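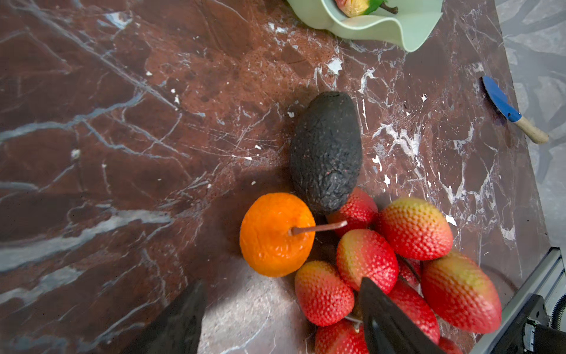

Avocado, tangerine and strawberries on the counter

Fruit Swap Is Back for Another Season

Well, friends, we made it through February, and that means the Hesmont Fruit Swap is opening its doors again. For those who moved in over the winter, the idea is simple. You bring what you have too much of, you take home what you don't have, and you stay for a cup of coffee if you have the time (most of us seem to find the time!). We meet in the side hall on Plenano Street, starting at 3 in the afternoon, and the door on the parking lot side will be open.

Nataša Todorova is running the front table again this year, and she has asked me to pass along a few things. Please bring fruit in something you don't mind losing, as bowls have a way of wandering off. Soft fruit goes on the front table and citrus goes toward the back. Very ripe avocados are welcome too – there is always somebody making guacamole that same evening, and last year that was usually me.

We also have a new neighbor to thank. The Sánchez bakery has offered us its day-old rolls, which will be set out beside the jam. If you have empty jars at home, the jam makers would dearly love them, lids included. Labels can stay on, although Nataša says she will think of you fondly if you soak them off first.

The recipe binder is coming back as well, and it has grown so fat over the years that we have split it into two. Add yours on a plain sheet of paper, and write your name on it so we know whom to pester about oven temperatures. I am still hoping that whoever made the strawberry and tangerine relish last spring will write it down for the rest of us.
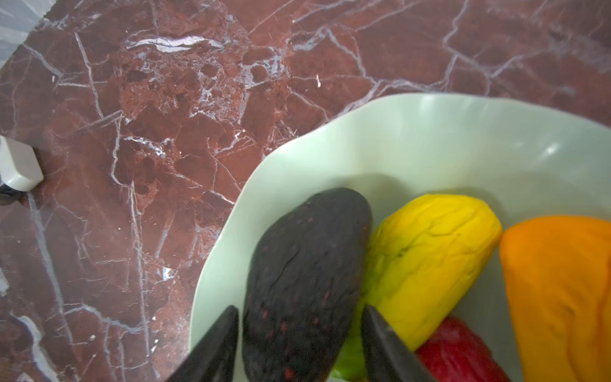
Do I have to bring fruit in order to take some home?
Come with empty hands if that's how the week has gone, and take what you'll eat. We only ask that you leave the last of anything until 15 minutes before closing, so the late arrivals get a chance.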